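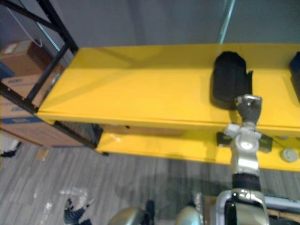
**FOR RELEASE IN SEPTEMBER**

**Fultside opens its shelf-work demonstrations to outside labs**

*2033 operator-led runs in first set, second set under way*

GRIMARI — Fultside said this month it will share its first full set of remote-control demonstrations for shelf work, 2033 runs in all, with research groups and small manufacturers that sign up before the end of the year. Each run was led start to finish by a human operator. No scripted motion, no simulation.

The set is called Erkel. It covers picking, placing, straightening and re-spacing light goods on open shelves. Dull jobs, mostly. Also the jobs customers keep asking for.

"People come in wanting the robot to fold a shirt," said Ankica Papadopoulos, who runs operator training at Fultside. "Then we ask what their staff spend the day on and it's shelves. Putting things on shelves, moving them over a bit, taking them off again. So we teach that."

Operators work from the robot's own head view and drive both arms at once. New hires get 60 hours at the controls before any of their runs count. After that every run is checked by a second person and either kept or tossed. Out of 2309 runs recorded for Erkel, the 2033 that passed are the ones being released. The rejects stay in house for now, though Fultside is looking at a seperate release for those, with notes on what went wrong.

Approach is where most of the training time goes. Operators learn to bring the hands in low and settle before they reach, and to keep the fingers clear of the goods until they have picked a target. On the yellow shelf used for part of the work, with four black pieces stood in a row on top, that means both hands up near the front edge, open or curled, holding nothing. Small thing. Papadopoulos says rushed approaches are the top reason a run gets thrown out.
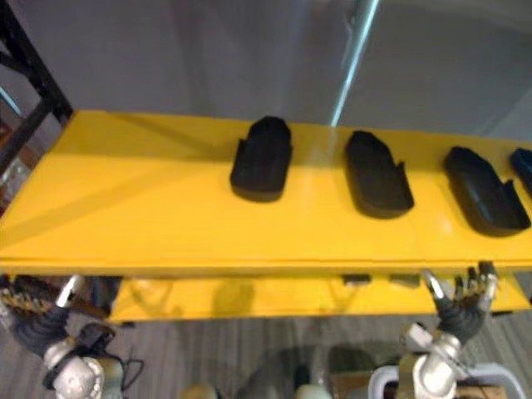 Spacing comes next on the training plan and takes new operators longest to get right. A person sets goods down in a line without thinking about it, but a person at the controls has to judge every gap through a camera. Trainees practice on rows like the black pieces on the yellow shelf, where a couple of them sit at a slant and the operator has to decide wether to square them up or leave them alone. Both choices get recorded and labeled.

Nineteen operators worked on Erkel across two shifts. The second set, done together with fixture maker Berisha, adds deeper shelves and hand-guided runs, where a trainer moves the arm directly.

"Hand guiding is slower but you feel the contact," said Zane Zariņš, technical lead on the project. "Remote gives you volume. We want both in there, same tasks, so labs can compare."

Access is free for university groups. Companies pay a flat fee, set by head count. Sign-up forms and the task list are available from the Fultside press desk, mornings only until the new phone line is in.

**About Fultside**

Fultside trains operators and records demonstrations for robot makers and their customers. Based in Grimari.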